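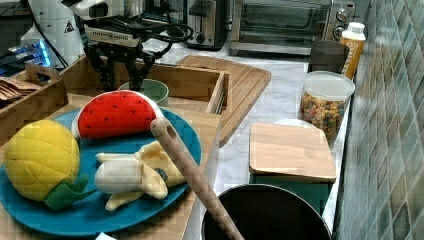

I grew up in a home where the kitchen counter was always bare, and for many years I believed this was the only correct way. My mother put the toaster back into the cupboard after every breakfast, and took it out again the next morning. Today I want to defend the other way, the counter where things stay out. A toaster and a toaster oven side by side at the back, a clear canister of colorful cereal with a white screw lid, a big cutting board lying flat, a small green bowl waiting in a wooden tray: to me such a counter looks ready for use, and I don't feel ashamed of it any more.

Home Recipes Opinion Letters Archive About

The opinion that a kitchen must look empty came to us, I think, from photographs of apartments for sale. In those photographs there is a vase, perhaps one lemon, and nothing else. It is a good way to sell an apartment. But a person who eats at home three times a day is not selling anything. My friend Maarja Petrauskas renovated her kitchen in February and bought deep cupboards with doors that close by themselves. Everything went inside. By spring she was eating bread untoasted, standing up, as the toaster lived behind the big pot and the big pot lived behind the flour.

I admit that I was also like this. When I moved to Evcombe, I had a kitchen of 18 square feet of counter and I protected it like a museum. Every evening I lifted the toaster oven to a shelf in the hall. It is heavy, and the shelf is high. After one winter of this my back told me its opinion, and I left the thing on the counter, first for one night, and then for good.

Then I noticed what changed. I began to cook small things again. Half a potato with cheese, two slices of eggplant, the end of a loaf with some oil. These are not meals you plan. You make them when the oven is already standing in front of you. The same with the board. When it lies flat and takes its place on the counter, you put an onion on it. When it stands in a narrow slot between baking sheets, you order soup by telephone.

Search this site Enter keyword Go

About the cereal I have had some arguments. Siiri Ozoliņš, my neighbor from upstairs, says that cereal in a clear canister is for children and for hotels. She keeps hers in the box, with the bag rolled and a clip on it. I answer that in the box you never know how much is left, and one morning you shake it and only dust comes out. Through a clear wall you see the level. You also see the colors, and at seven in the morning in a dark month I am not too serious to enjoy yellow and orange and red.

Of course there are limits, and I don't want to be understood wrongly. Dae-han So, who read this text before I sent it, wrote in the margin that I am only defending a mess with nice words. I took his remark seriously. My rule is that a thing may stay out if I used it in the last 5 days. The waffle maker did not pass. The tray stays, and it does useful work: small things that would otherwise walk all over the counter have one place to be, and when I wipe, I lift everything in one movement.

Wiping is the strongest argument of the other side. It is true that a bare counter is cleaned in a moment, and that crumbs like to go behind a toaster. I pull mine forward once a week and I find what I find. It takes less time than carrying it to the hall and back.

My mother visited last autumn. She looked at my counter for a long time and said nothing, and the next morning she made toast for both of us. Afterwards she started to look for the cupboard where the toaster belongs. I told her that it belongs there, where it stands. She wiped around it very carefully and hung up the cloth.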